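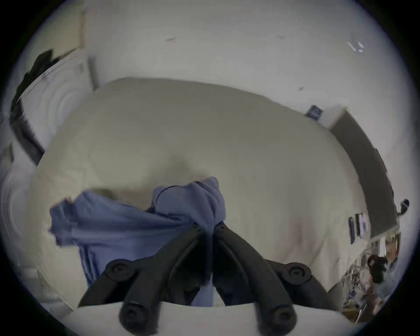
Istmont Duvet Cover Set, Double
Reviewed for the Residential Furnishings Register

The Istmont duvet cover set was assessed for use in furnished staff apartments, where bedding is laundered frequently and where the bed often serves as the main surface for folding and sorting clothes. The review covers the cover itself, its closure and its behavior in the wash. The pillowcases supplied with the set were examined only for color match.

The set is sold in white, gray and cream. Cream was selected for this assessment. It is a pale shade, closer to off-white than to yellow, and it sits comfortably beside the gray doors used in the apartments. Blue and dark garments are easy to find against it, a point raised by several residents who fold their laundry on the bed. The same quality makes lint from new towels very noticeable, and a lint roller should be kept in each apartment.

Construction

The fabric is a plain cotton weave. It has a smooth hand from first use and does not rustle. Seams are straight and closely stitched, with no loose ends on the sets received. The opening runs along the foot of the cover and closes with buttons. Residents who had previously used the Pretesard set, which has a zipper, found the buttons slower but preferred them in bed, as the zipper pull was cold against the feet. Corner ties are provided inside. They are short, and anyone with a thick winter duvet will find them difficult to knot.

Laundering

The care label permits a warm wash and a low tumble dry. Sets were washed at 900 revolutions per minute, the standard spin setting in the building, and came out with light creasing that mostly fell away once the cover was back on the bed. At faster spins the creases were sharper and needed an iron. Shrinkage was slight and the duvet still filled the corners.

Color held well. One cover was washed by mistake with a new denim shirt and took on a faint tint along the button band, which came out after two further washes. This should not be read as a guarantee, and dark clothing should be washed separately.

Daily use

Tùng Tăng, who coordinates furnishings for the apartments, reports that the cover stays flat through the day and recovers quickly after laundry has been piled on it. A shallow diagonal crease sometimes remains from storage. The surface is smooth enough that folded shirts slide when the bed is knocked – a minor matter, but one that did not arise with the coarser Aaltonen cover reviewed in November.

Rating and recommendation

The Istmont set is recommended for general issue in cream or gray. White is not recommended for shared laundry rooms. Apartments with heavy winter duvets should continue to receive the Kovmont cover until longer ties become available. Two sets per bed are advised. Orders should quote item 1875 and state the duvet size, not the mattress size.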